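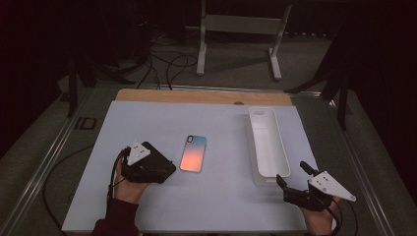
A phone, a tray and two hand-held grippers at the worktable.

The Joy of a Good Rulebook

By Murdo Guthrie
November

I have read the Dondel handling guide three times now, and I'd happily read it again. It runs to 22 pages and covers one thing: how a person should hold a pair of grippers while showing a robot how to do a job. Pick up a phone, put it in a tray. You'd think that needs a paragraph!

Cruickshank, the lab that wrote it, started with 93 rules and cut them to 18, and the ones that survived are wonderfully plain. Start every take with the phone lying flat. Keep cables behind the wrists. Don't cover the marker plates with a sleeve or a thumb. If you fumble, finish the move and log it as a fumble – never tidy it up afterward.

That last one is my favorite. A robot that learns only from perfect takes has no idea what to do when a phone slips, and the guide says so in words a new hire can follow on a Thursday morning before coffee.

Two other shops, Mevusora and Fondurov, have since picked it up, and they argue about it constantly (rule 16, on how long to rest between takes, gets the most mail). I sat in on one of those calls and came away delighted. People were fighting over elbow height! They want the next person's data to fit with theirs, and they're willing to rewrite their own habits to get there.

The next draft is open for comments until the end of the month.

Contact the editors | All rights reserved | Back to top
We use cookies to remember your reading settings. Accept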